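Paper and soft plastics sorting to change from June

Posted 22/05/2023

Households in the Flamonura district will be asked to sort paper, card and soft plastics separately from June, when a new collection contract begins. The change affects 1213 homes on the eastern side of the river. Homes on the western side will stay on the current single-bin service until the contract is reviewed.

Each home will get a second bin with a yellow lid. Paper and flattened card go in the new bin, and soft plastics go in a clear bag tied to the handle.

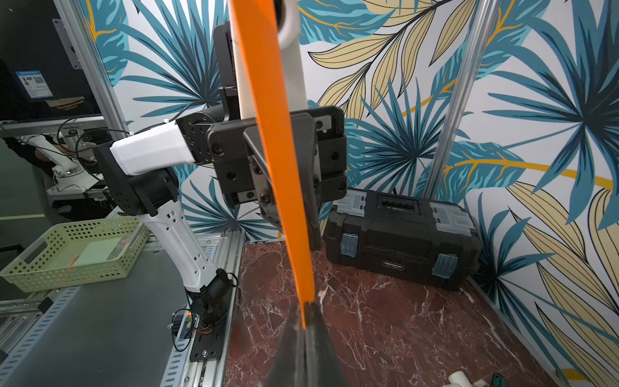
The contract was awarded to Odik, which already empties the street bins in the town centre. Trucks will run once a fortnight, alternating with the green waste round. Bins should be on the kerb by 6 am with the lid closed.

Neusa Marinho, the council's waste services manager, said coloured paper was welcome in the paper bin, along with envelopes, newspapers and cereal boxes. Waxed cartons and paper with food on it should still go in general rubbish.
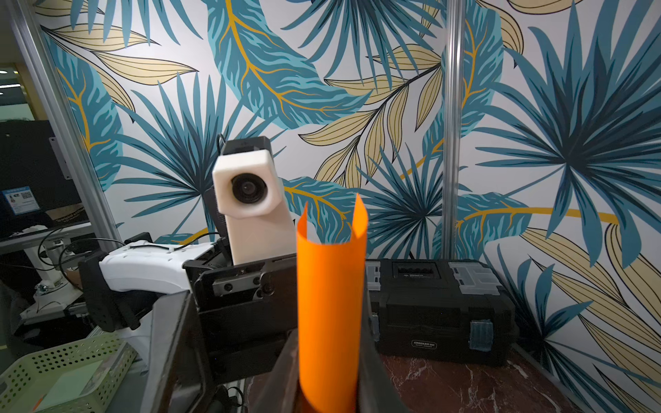
Ignacio Orellana told the meeting that the yellow bins would be hard to store at the units on Du Plessis Street, where four homes share one driveway, and asked whether a smaller size could be offered. He also wanted the bags supplied free for longer than the first year.

Ms Marinho said a half-size bin would be available on request. Free bags would be looked at again when the budget is set.

Plastic sheet is accepted if it is clean and can be folded. Rigid plastic, rope and garden hose are not.
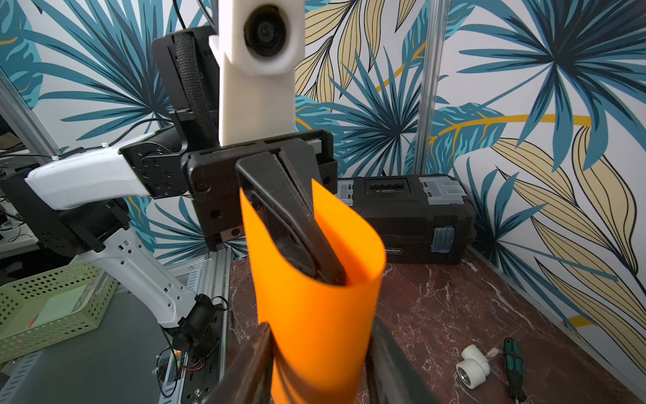
An orange sheet curled into an open tube.

Larger loads can be taken to the Sendo Road transfer station, where nearly 2000 visits were recorded last year. Entry is free for residents with a rates notice. The gate closes at 3 pm on public holidays.

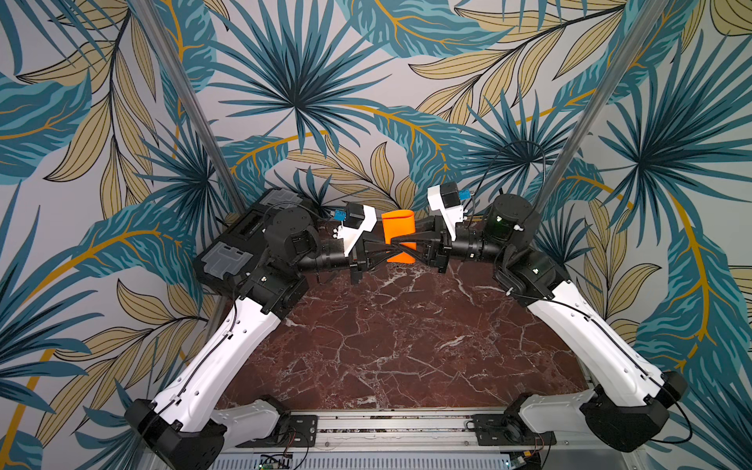 Bin deliveries

Crews will leave the new bins at front gates over three weeks, starting at the river end. Residents who have not received one by the end of June should call the council office.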